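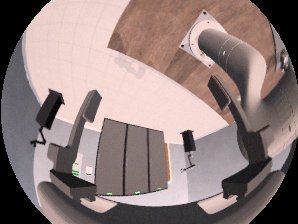
Fig. 3: Mounting plate on wood-grain surface

4.2 Setting the water softener timer

1. Close the inlet valve on the Gorko head and open the bypass.
2. Hold SET until the hour flashes, then enter the time of day.
3. Enter the hardness value from your Brotdale test strip.

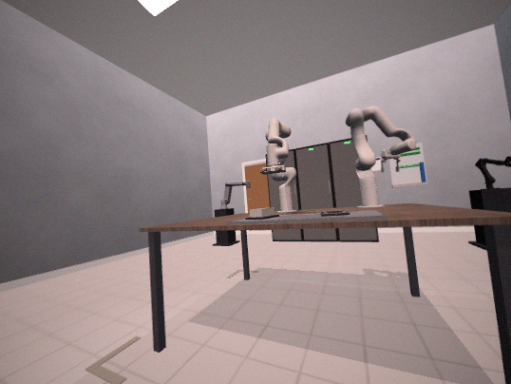 Last changed: 04/08/2018 by Mohcine Abou Zeid

CAUTION: Do not start a regeneration with the bypass open.

4. Enter the capacity – 1,292 gallons for the small tank, 823 for the compact model.
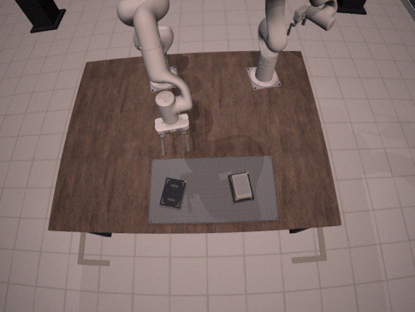 5. Press SET again to store both values, then close the bypass and open the inlet valve slowly.

Note: The reserve is fixed at 280 gallons.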